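Painted wooden cubes leaving marks on a light tabletop
Community help > Surfaces and finishes

Ineke Koster
Jan 18, 2025
We keep small coloured wooden cubes (green, blue, yellow) on a light wood-grain table in the office. Faint green smears have appeared where they are pushed along the surface. Dry cloth has no effect. Is this dye or paint, and what removes it without dulling the top?

Kiros Woldemariam
Rub one face of the green cube with a damp white cloth. Colour on the cloth means a water-based stain with no sealer. Colour only under pressure means soft paint. For the table, use warm water with a drop of washing-up liquid, then wipe dry. If that fails, try isopropyl alcohol on a hidden spot first. Seal the cubes with two thin coats of clear acrylic varnish and leave them for 6 days before use.

Mieke Verstraete
magic sponge, works on everything

Kiros Woldemariam
It is abrasive and will leave a dull patch on a satin finish. Avoid.

Ineke Koster
Damp cloth came up green. Blue and yellow left nothing. Will varnish the green one only.

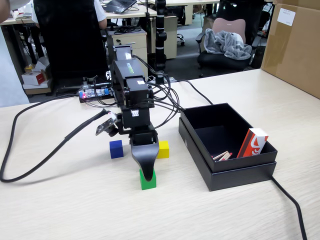

Page 6 of 90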